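Chapter 4
Fats, Lye and Patience: How Soap Is Made

My grandmother kept her soap in the linen cupboard, tucked between the pillowcases, and for years I thought the soap was there to make the sheets smell nice. So it was, but she had another reason, and it took me until my own first batch to understand it. A young bar is a soft and rather harsh thing. Give it a few weeks on an airy shelf and it hardens, grows milder on the skin and lasts a good deal longer by the basin — and that slow improvement, which soapmakers call curing, is where we shall end up by the close of this chapter.

First, though, we need to go back to the pot. Soap begins when a fat or an oil meets an alkali. The fat may be tallow, olive oil, coconut oil or whatever a household had to spare; the alkali was once drawn from wood ash, and today is nearly always sodium hydroxide if we want a hard bar. The two react together, giving soap and glycerine, and the name for this reaction is saponification. It's a long word, but you will be quite used to it by the time we reach the exercises.
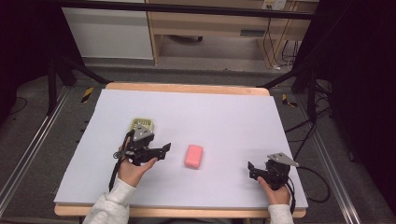

Figure 4.1 A small pink bar of soap with rounded corners.

Colour and scent come late in the business and do very little of the washing. What does the washing is the shape of the soap molecule itself, which has one end that is drawn to water and another, much longer, that prefers grease. We shall draw this molecule together in Section 4.2, and I do urge you to draw it by hand, however wobbly the result!

Section 4.3 follows Rafia Tarar through a June morning in her workshop, where she melts 300 grams of coconut oil with 200 grams of olive oil and talks us through her weighing. Before you turn to it, please read the safety notes on lye inside the back cover.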